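The Watkins Payroll Job, Reconsidered

By Ileana Filip

The robbery of the Watkins Quarry pay wagon took less time than the hearing that followed it. On an October morning in 1926, two men stopped the wagon on the grade below Ellorport, took a canvas sack holding $1,187 in wages, and left by car on the Trasinton road. The driver was tied to a fence post. He freed himself and walked to the quarry office, where the theft was entered in the day book at 9:40.

That entry is the earliest record of the crime. It gives the sum, the time and the name of the driver, Otell, and it describes the car as a dark touring model with one side curtain missing. It does not mention a woman. She first appears five days later, in a Trasinton newspaper, as "a girl in a man's coat" at the wheel. By the following spring she had red hair and a pistol. A ballad printed in 1931 gave her a grave.

The legal file is thin. It consists of the driver's sworn statement, a receipt for the recovered sack, which was empty, and a reward notice for $400. The notice ran in two versions. The first lists two men. The second, issued after the newspaper story, lists "two men and a companion" and gives no height, age or dress for the companion. No arrest was made under either one.

Most later accounts rely on the newspaper. The usual route of escape, through the ford and up to the old lime kiln, comes from the same article and has been repeated in county guides ever since. The ford is a poor choice on the evidence. A road ledger kept by the township records the approach as washed out and closed to motor traffic that month, with planks not laid until the new year.
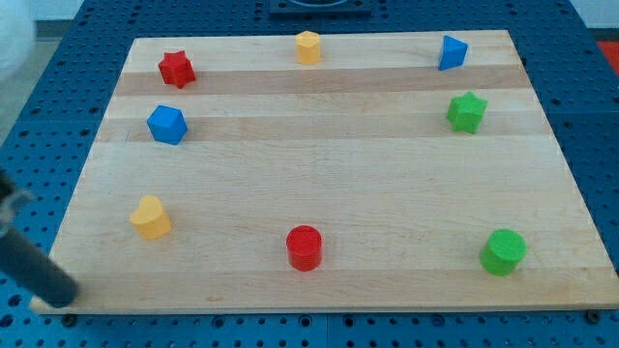
Montri Chareonsuk disagrees about the ford. In a letter to this magazine he argues that the ledger was a billing document, that closures were sometimes entered late or left standing to justify repair money, and that a light car driven by someone who knew the bank could have crossed in low water. He adds that the kiln had a roof in 1926 and a view of the road in both directions.

The point about billing is fair. Two other closures in the same ledger overlap with dated freight deliveries, so the book cannot be read as a daily log. It remains the only record of the crossing made in the month of the robbery, and the newspaper never named a witness.

The driver gave one interview in later life, at 92, to a local schoolteacher, Yetunde Balogun. Her typed notes cover two pages. He remembered the knots, the cold and the cost of his hat. Asked about the girl in the coat, he said he had seen the backs of two men and a good deal of dust – and that he had read about the girl in the paper like everyone else.

The notes are held with the quarry papers at Ellorport and may be read by appointment. The second reward notice is too brittle to handle, and a copy is supplied in its place.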